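Kitchen Demonstrator (part-time or full-time)
Tridorus Kitchen Automation, Floncombe site
Posted January 2022
Reference 274

Tridorus is hiring people to teach kitchen tasks to robots. You do the task yourself with a hand-held gripper, and the recordings are used to train the arms that will work in our customers' canteens. No background in robotics or programming is needed. We would like to hear from people who have worked in a kitchen, a cafeteria, a hospital dining room or a dish room.

Why we are hiring now

Our largest customer, Boychuk Catering, runs staff canteens and plans to put its first arms on the dish line in July. The arms will take over racking, unracking and putting away utensils. Boychuk and Tridorus have agreed that the present dish room staff will be offered either the demonstrator job or a move to prep and counter service at the same pay. Some have already said yes to one or the other, and a few have decided to stay on the dish line and work next to the arms. This posting is for the places that are left.

We want people who know the work. The first recordings we made were done by engineers, and they put plates in a rack the way engineers do. Wayne Pelletier spent 11 years in a dish room before he moved over to us, and he now trains every new demonstrator.

What the job is

You stand at a table set up like a small kitchen and carry out short tasks with the gripper in your hand: plate into rack, plate out of rack, spatula into holder, bread out of toaster. Each task is repeated many times with things moved a little between rounds. You follow a task sheet, call out the start and the end, and mark any round that went wrong. Bad rounds are kept and labeled, so please don't hide them.

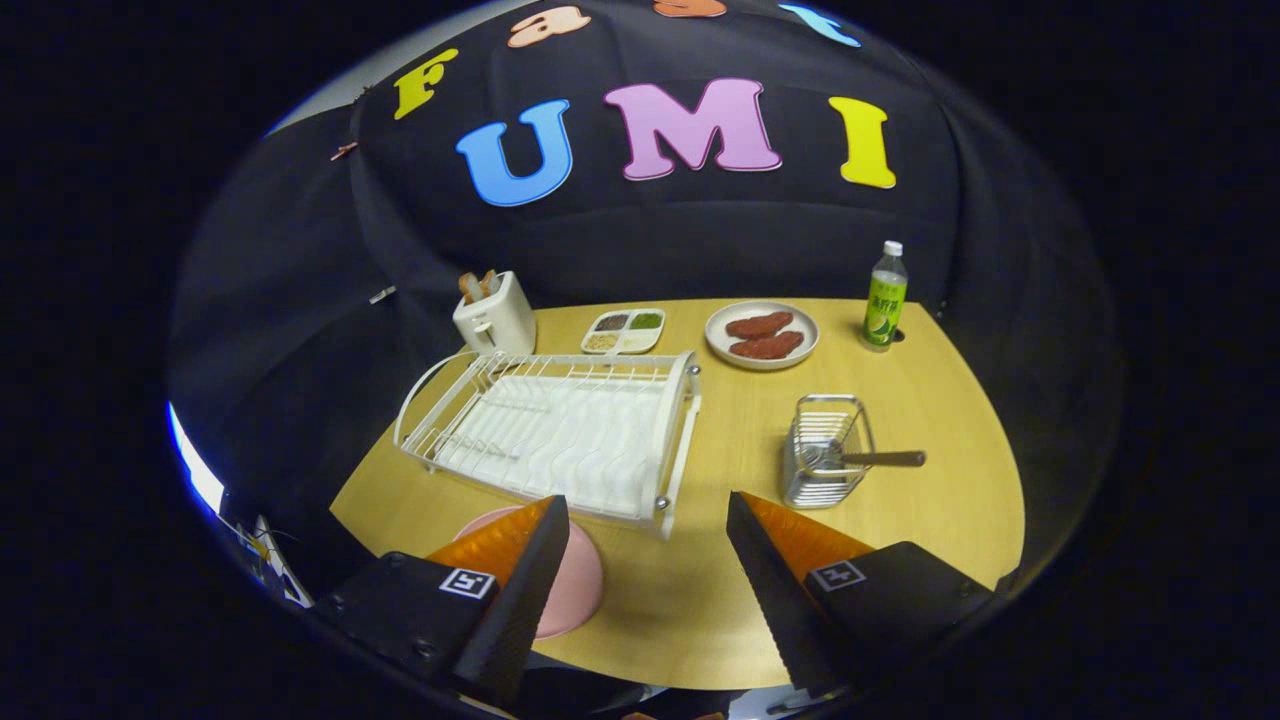
Demonstration table with drying rack, utensil holder and toaster, seen from the gripper.

A full shift is 300 minutes at the table, split into blocks with a break after each one. The rest of the day goes to setting up, cleaning and looking over recordings with the engineer on duty.

You will also be asked for your opinion. Kerstin Sjöberg runs the task planning meeting, and two demonstrators sit in on it every time. If a task on the sheet makes no sense in a real kitchen, that is where you say so.

What we ask for

– At least one year of paid work in a kitchen, dish room or similar
– Able to stand for long periods and use either hand for light repeated work
– Patient with repetition and able to keep to written steps
– Comfortable handling raw food and following hygiene rules
– Basic computer use (the labeling tool, Pristemeo, is taught in the first week)

What to know before you apply

The work is repetitive. It is lighter than a dish line, dry and quiet, but your wrist will notice it in the first weeks. We rotate tables and hands for that reason. It is also less social than a kitchen, and some people have gone back because they missed the crew. Boychuk staff who transfer can return to their old site within 600 working hours with no loss of seniority.

The gripper records what is in front of it, and your hands may appear in the recordings. Faces and voices are removed before anything is stored. Recordings are not used to measure your speed or to compare you with other staff. This is written into the contract, and Carter Fraser, the staff representative at Floncombe, can show you the clause.

How to apply

Send a short letter saying where you have worked and what you did there. A résumé is fine but not required. Address it to Jade Gagnon, Hiring, Tridorus, Floncombe, and give the reference number. Boychuk employees should also tell their site manager.

Everyone we invite gets a paid trial session at the table. Questions about the work itself can go to Aksel Ketilsson, who supervises the demonstration room.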